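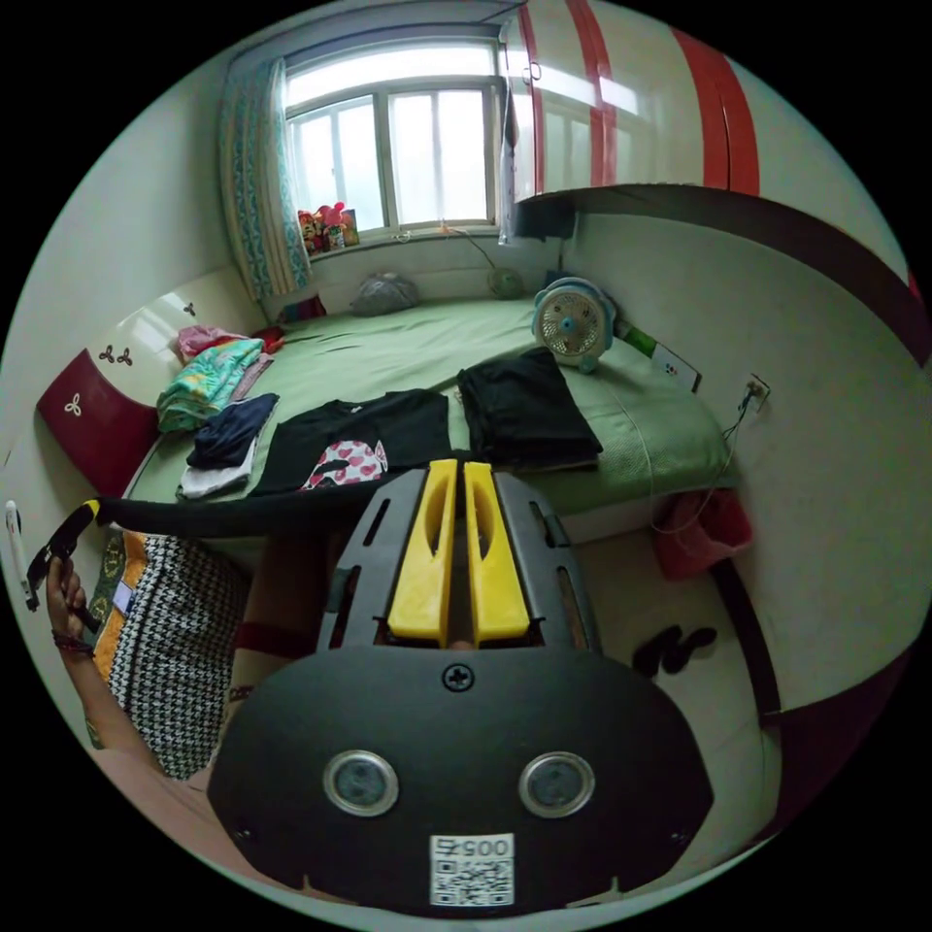

Respite Care Hours Extended at Flurkbridge

Bellamy Adult Day Services will extend its weekday respite program in Flurkbridge beginning Sat 13 May, when the first weekend session opens. Family caregivers may reserve up to 60 hours of respite per quarter, in blocks of no less than 3 hours. The program served 1,387 visits last year, and over 100 families are currently enrolled.

Weekend sessions will be held at the Prollia Street center. Transportation is available within the Drolleck service area and must be requested when the reservation is made. Participants who take medication during the day must have a current physician's form on file. Forms received in January remain valid.

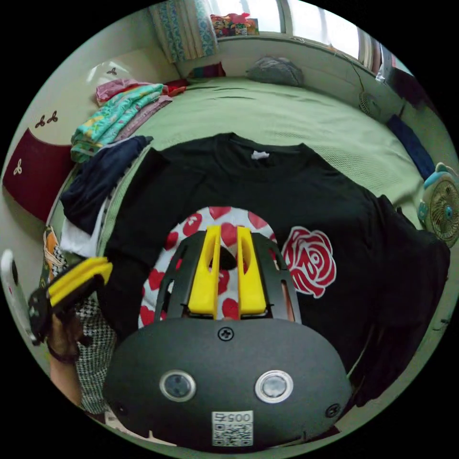 Black T-shirt with a rose print, laid out on a green bed.

Families should label all clothing and personal items. Reservations are accepted at the front desk or by telephone.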